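Getting Coffee and Tea Stains Out of Just About Everything

I love a good stain problem. My kitchen runs on hot drinks from six in the morning until long after dinner, so over the years I've had plenty of practice getting brown rings out of cups, pots, sleeves and one very pale rug. Here are the methods I go back to again and again, and nearly all of them use things you already have in the cupboard!

Baking soda for cups

Put a teaspoon of baking soda in the bottom of the cup, add just enough water to make a paste, and rub it around with a damp cloth. Old tea rings lift off in a minute or so. For the really dark ones, leave the paste on while you eat breakfast and go back to it. Skip the scouring powder on glazed cups - it leaves tiny scratches, and the next stain grabs on twice as hard.

Denture tablets for tall, skinny things

Travel cups, thermoses, teapots with narrow spouts, anything your hand won't fit into. Fill with warm water, drop in one tablet (two for a big thermos), leave the lid off and walk away for an hour. I buy the plain store kind and they work beautifully. Rinse three times, and wash the lid and the rubber ring separately. That ring is where the stale smell lives, so pry it out with the handle of a teaspoon.

Salt and ice for glass carafes

This one is so much fun. Toss in a handful of ice cubes, two tablespoons of table salt and a squeeze of lemon, then swirl like you're panning for gold. Make sure the carafe is at room temperature first, or the glass can crack.

Vinegar for scale

If your kettle has gone chalky inside, fill it halfway with equal parts white vinegar and water, bring it just to a boil, switch it off and let it sit for 20 minutes. Pour it out, boil plain water once, pour that out too. We have very hard water here and I do this every 3 weeks. For coffee makers, go by the booklet that came with yours, as some makers don't want vinegar anywhere near the pump.

Stained spoons and strainers

Lay a sheet of foil in a bowl, shiny side up or down (I've tried both, no difference), add a tablespoon of baking soda and pour hot water over your stainless spoons and strainers. Mesh strainers may need an old toothbrush afterward. Go in from the back of the mesh so you push the gunk out the way it came.

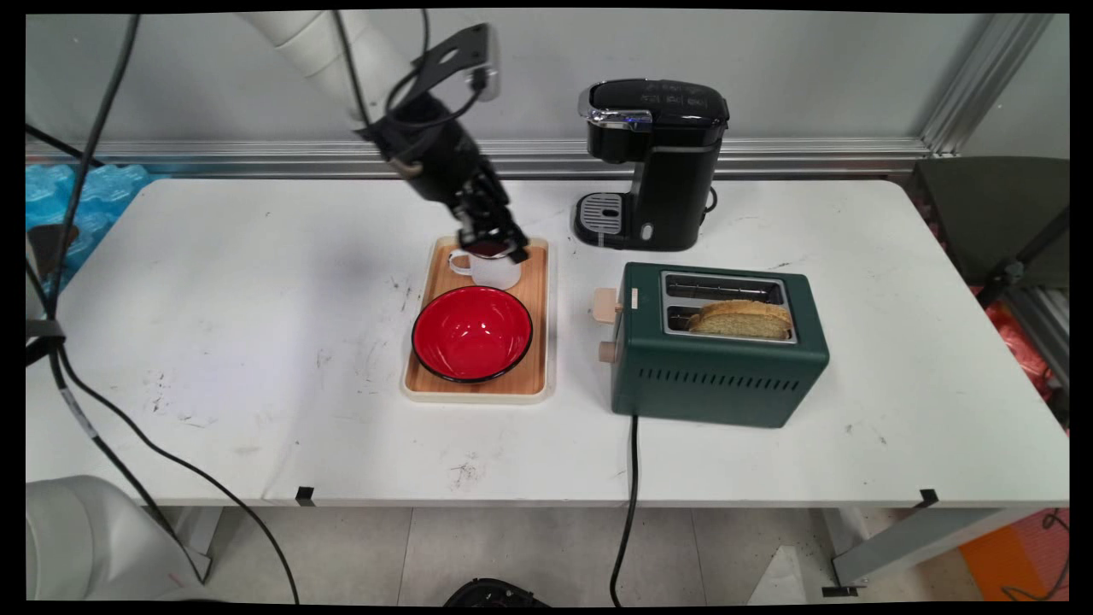 Wooden trays and boards are a little fussier. Never soak them. Wipe up the spill, then sprinkle the mark with fine salt and rub with the cut side of half a lemon, going with the grain. Wipe again with a barely damp cloth and stand the piece on its edge to dry, so air gets to both sides. When it's fully dry, work in a little food-safe mineral oil. I oil mine in May and again when the heating comes on, and they look wonderful. Test the lemon on the underside first if there's any paint or varnish.

Shirts and tablecloths

Speed matters most. Blot, don't rub, then run cold water through the back of the cloth. Work in a drop of dish soap and leave it for ten minutes before washing. Check the spot before it goes in the dryer - heat sets whatever is left!

Added 6th January: Ikechukwu Fashola wrote in to say he uses the denture tablets on his glass flower vases as well, and gets rid of that green line at the bottom. I tried it on two of mine and I'm thrilled. Tall vases need the water right up to the brim, so set them in the sink before you drop the tablet in.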